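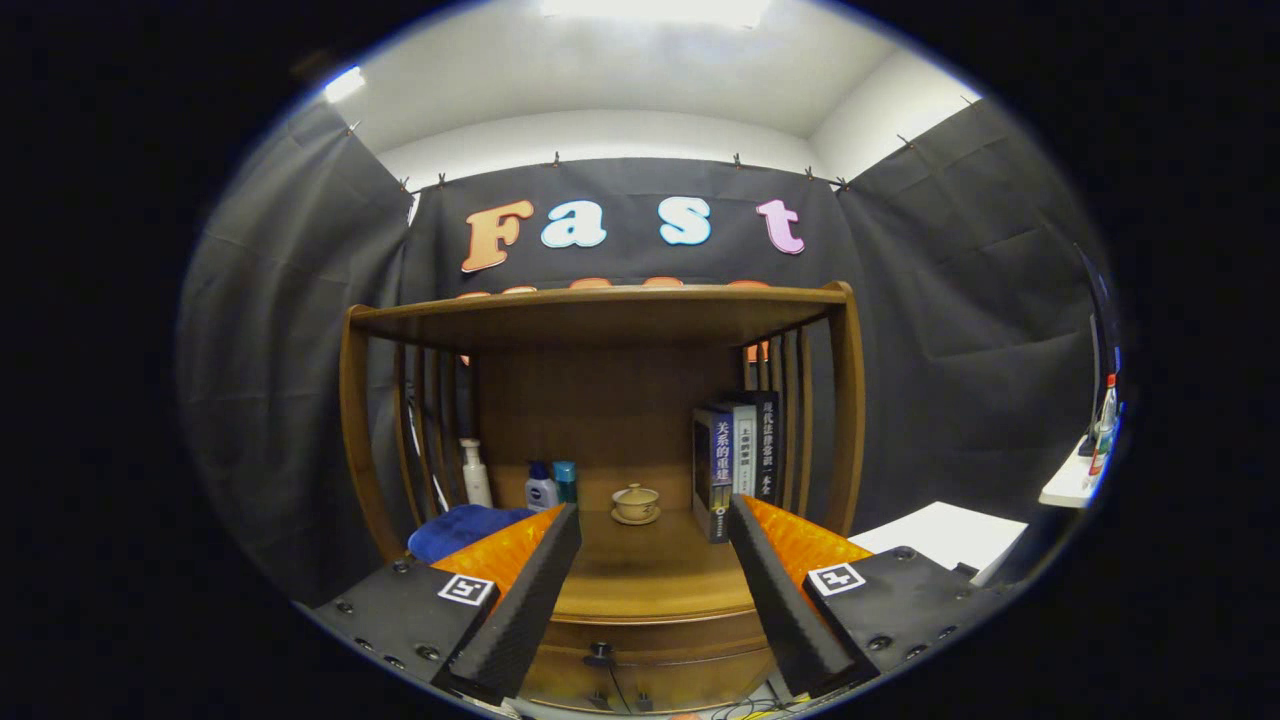
Karndale sells the Clikuvus as a household tidying system: one arm, one two-finger hand, a base unit and a chore library that it updates over the air. I ran it for 14 days on a fixed list of shelf and drawer work. Shelf work is a fair test for a machine at this price, and mixed shelves are where most of these products fail. A bunched cloth, a pump bottle, a lidded teacup on a saucer and a few upright books ask for four different grips within a short reach. The books went best. The Clikuvus tips the outer one by the top of the spine, closes on it and lifts, and it dropped one book in the whole trial. Bottles were nearly as good. Cloth was poor: it picks up towels reliably but has no useful idea of folding.

The cup is the weak point. A loose lid shifts when the saucer moves, and the software treats cup, lid and saucer as one rigid object. Elis Gwilliam, who repeated my runs on the older Lindo, got the same fault with slower motion.

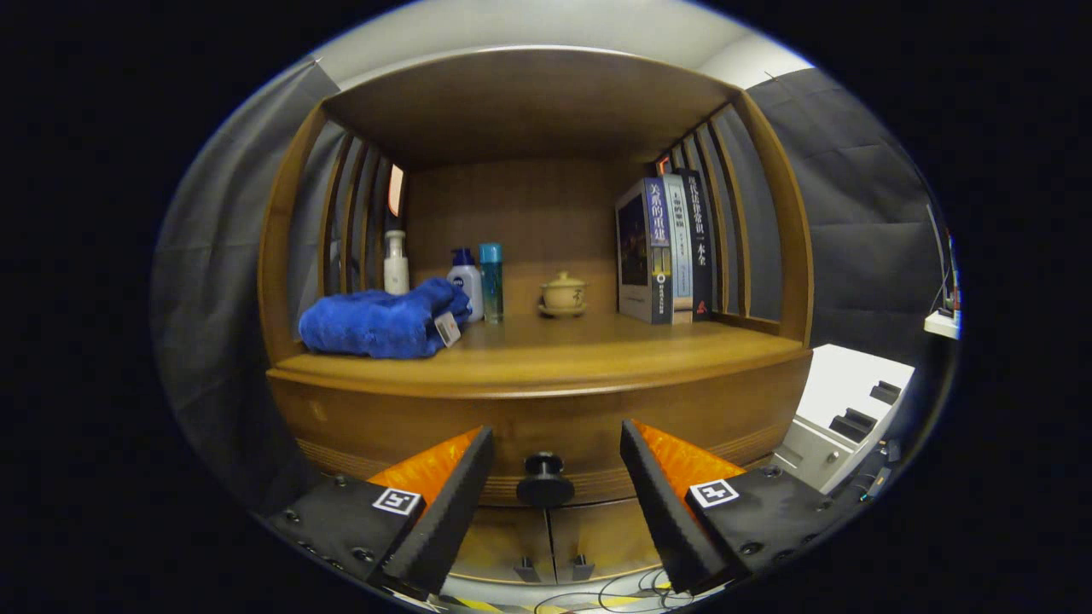
Drawers fall between the two. Round knobs are manageable if the approach is square. Short pulls set low on a door took several attempts, and the retry logic backs off too far each time, adding 12 seconds per try.

Over the full trial I logged 183 tasks. Failures on rigid items were rare, and most could be cleared from the app. Setup took 20 minutes. Noise is acceptable in the next room and tiresome in the same one. The manual is thin on calibration; the Akinola guide covers the same procedure better and mostly applies.

Recommended for light shop-floor restocking of boxed or bottled goods. For a home, wait for the August update and see if lidded items are on the list.

Reviewed by Glenys Morris, 03/12/2023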